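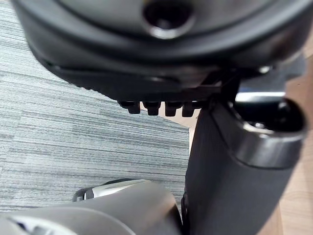

Landance puts grippers through their paces, and publishes the lot

For release: March

We've spent the whole winter picking things up and putting them down again, and I'm very pleased to say we can finally show you the results. Landance is today releasing its first open comparison of grippers and wrist cameras for small robot arms, free to read and free to copy, with all the raw logs alongside.

I run the test bench here at Landance, so I've been asked to write this one myself instead of leaving it to the people who normally do our releases. Apologies in advance if it reads more like a letter.

First, what we tested. We took two grippers, the Marken parallel jaw and the Sturico adaptive, and ran both on the same arm, with the same controller and the same set of household and workshop objects. Each gripper was tried with the camera mounted at the wrist and then again with the camera on a fixed stand looking across at the work. That gave us four set-ups, and each one did 1000 picks, so 4000 picks altogether. My colleagues have heard enough gripper noises to last them until Christmas.

The object set has 16 things in it. There's a tea towel, a bag of rice, a hex key, a paper cup, a bicycle bell, a bar of soap still in its wrapper, and so on down the list (it's all in the report, with shopping details, so you can put together your own set if you fancy it). We wanted things that people have at home or in a drawer at work. Test blocks are fine for some jobs, but I've never had a customer ring up and ask me how well we pick up test blocks.

So who won? Well, it depends what you're lifting, and I know that's a maddening answer. The Marken was quicker and more repeatable on anything with two flat sides. It closes square, it lets go cleanly, and it didn't need its settings touched between one shift and the next. The Sturico took its time but coped far better with the floppy and lumpy things. On the bag of rice it was streets ahead. Neither of them liked the hex key much when it was lying flat, and we've given that its own page in the report, because it's the question I get asked most.

The bit I didn't expect was how much the camera mattered. I went in thinking the wrist camera would beat the fixed stand every time. You get a close view, it travels with the hand, and you don't have to work out where everything is from across the room. For the last stretch of each pick that was true, and I'd still choose it for small parts. But a wrist camera also spends a lot of its life looking at the robot. Housing, joint, gripper, a slice of floor down the side, and the thing you want to pick up tucked behind one of them! With the Sturico, which is the bulkier of the pair, we lost sight of the object often enough that 189 picks had to be called off before the hand had even closed. We logged those separately from ordinary drops, as they're a camera problem and it would be unfair to mark the gripper down for them.

We tried a few cures. Tilting the camera bracket outwards helped, though it made the cable route awkward and we had to redo the calibration. A wider lens helped a bit less than I'd hoped. What worked best was a dull little change to the software: the arm pauses slightly higher up, takes its good look from there, and then commits. It costs a moment on every pick and I think it's worth it. The code for that is in the download too.

The controller we used throughout was the Osagie, version 2, with its standard settings and no special tuning. Plenty of you will get better numbers than ours by fiddling, and I hope you do. I wanted a starting point that anyone could set up in a morning and get the same sort of results from. If yours come out wildly different, please tell us, as we may well have got something wrong. We found one mistake of our own quite late on (a force limit that had been carried over from an older job) and re-ran everything it touched.

A word about money, which people are right to ask about. We bought both grippers at the normal price. The makers saw the report when it was finished, and we gave them a chance to point out errors of fact. Nothing else was changed. We do sell integration work using both products, and you should know that when you read our conclusions.

The full comparison is on the Landance website now, and includes:

The written report, with results for every object
Logs for every pick, including the ones that were called off
Mounting drawings for both camera positions
The object list and how each item was laid out
The pause-and-look code for the Osagie controller

Next up we'll be looking at fingertips. Both grippers take swappable pads, and we stuck to the ones in the box this time round so as not to muddy things. I've got a drawer full of softer and grippier ones waiting, and a strong suspicion that a better pad would sort out half our trouble with the soap. After that I'd like to try two arms working together, although that's a much bigger job and I'm making no promises on dates.

If you'd like to come and see the bench running, we're opening it up in the afternoons from 2 o'clock for the rest of the month. Bring something awkward to pick up. Nothing wet, please, and nothing you'd be upset to see dropped.

Press enquiries, requests to visit and corrections can all go through the contact form on our website. Reporters are welcome to quote from the report freely, and we can supply charts in whatever size you need.

About Landance

Landance designs and installs small robot cells for workshops, labs and light manufacturing. We also run our own test bench and share what we learn from it.

Ends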